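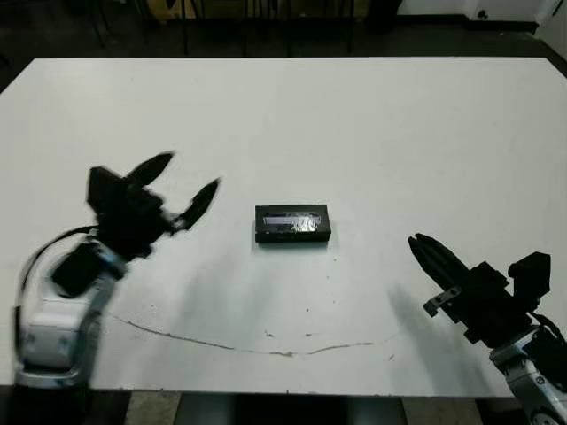 Small black box on the white table.

Tuvham Building, second floor: February walk-through
Inspected by Paraskevi Antoniadis. Comments are mine and may be ignored, as tradition requires.

1. Exit doors open fully from inside: PASS
The east door needs a shoulder. I have one, so it passes, but I'd like it planed before summer swells it again.

2. Exit signs lit: PASS
The one by the stairs buzzes. Rallis Electric has been told twice.

3. Fire extinguishers tagged, charged, on their hooks: FAIL
Unit 136 was propping open the supply closet. The closet door has a perfectly good doorstop, which was inside the closet. Unit returned to its hook. Tag is current.

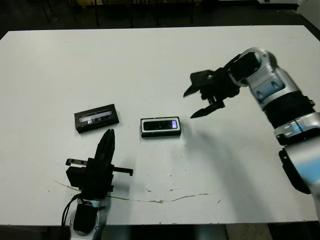
Can an extinguisher be moved if it's in the way?
Ask the building office first. We'll find it a new spot, put up a sign and change the floor plan to match.

4. Smoke detectors tested: PASS
All answered the button. So did the third floor, who came down the stairs in good order and were not pleased to see me with a broom handle.

5. Power strips and cords: FAIL
Room 15 has a strip plugged into a strip plugged into a third strip, at the end of which is a fan. Two strips removed. The fan now sits closer to the wall and seems happy there.
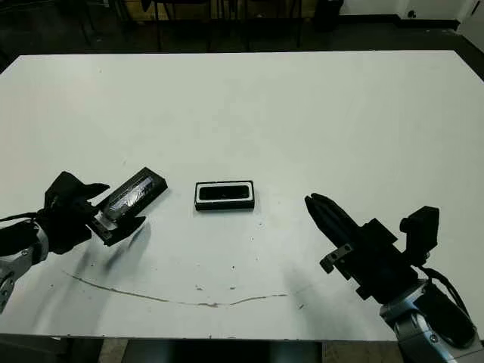 While I was on my knees in Room 15 I also checked the outlet covers. One is cracked and one is held on with what I hope is tape. Work order 2622 is open for both.

6. Walkways clear, 36 inches minimum: PASS, barely
The Avamix boxes in the hall have been "going out tomorrow" since before the holidays. Measured with them pushed flat to the wall - please keep them there.

7. First aid kit stocked: FAIL
Contents: eye wash (expired), one glove, and a menu. Refill ordered from Arkent, catalog item 641.

8. Tables and shelving steady: PASS
Leaned on everything. One shelf leaned back, and its bracket has been tightened. 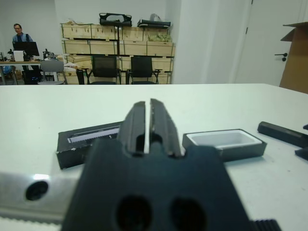 Two black trays on the white tabletop.

9. Emergency phone list posted: FAIL
Posted, yes. Three of the people on it have retired. New list goes up by the copier once I have everyone's cell number, so please answer my email.

Recheck of items 3, 5, 7 and 9 at 9:30 a.m. next month. Bring back the broom if you have it.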